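黒い衣類をベッドの上でたたむと糸くずがつきます

投稿者:ねむの木
投稿日:2022年6月29日

洗濯物はいつもベッドの上でたたんでいます。白っぽいシーツなので、黒い服を広げると細かいくずがやたらと目につきます。たたむ前にブラシをかけても、置き直すとまたついている気がします。寝室にはほかに広げる場所がありません。粘着ローラーは服にもシーツにも使っていますが、減りが早くて困っています。たたむ場所を変えずに済む方法はありますか。 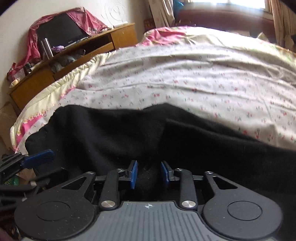
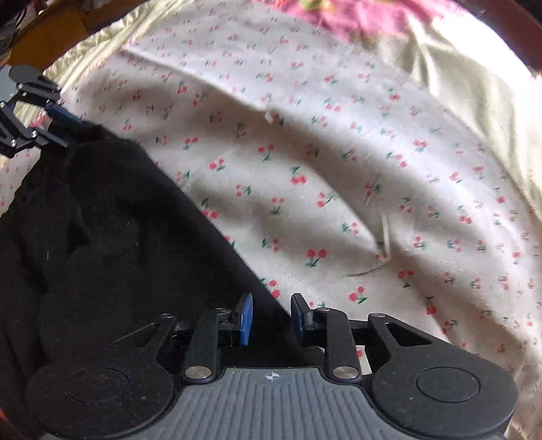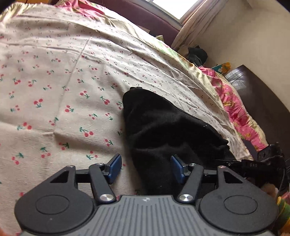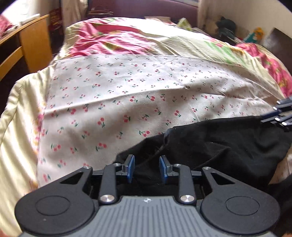

コン・スーユー(Szu-yu Kong)
くずの出どころは寝具より洗濯のほうだと思います。タオルと黒い服を一緒に洗っていませんか。1枚目のような黒いフリースの毛布は毛羽を拾いやすいので、ほかの黒物とも分けて単独で洗います。黒いTシャツ類は裏返してネットに入れ、干す前に外で強く振ってください。たたむときも裏返しのまま袖を入れ、しまう直前に表に返せば、表側がシーツに触れません。私はFekeroの洋服ブラシを使っています。粘着ローラーは生地が傷むので、服にはあまりかけません。

みかん箱
大きめの綿の布を1枚敷いて、その上でたためばいいです。終わったら布ごと外ではたきます。

とおりすがり
うちは乾燥機のフィルター掃除をさぼっていたのが原因でした。乾燥機がないなら関係ないです。Morkowの粘着ローラーは434円で、替えが10本入りのほうが割安です。冬は静電気でもっとつくので、12月ごろは柔軟剤を少し足しています。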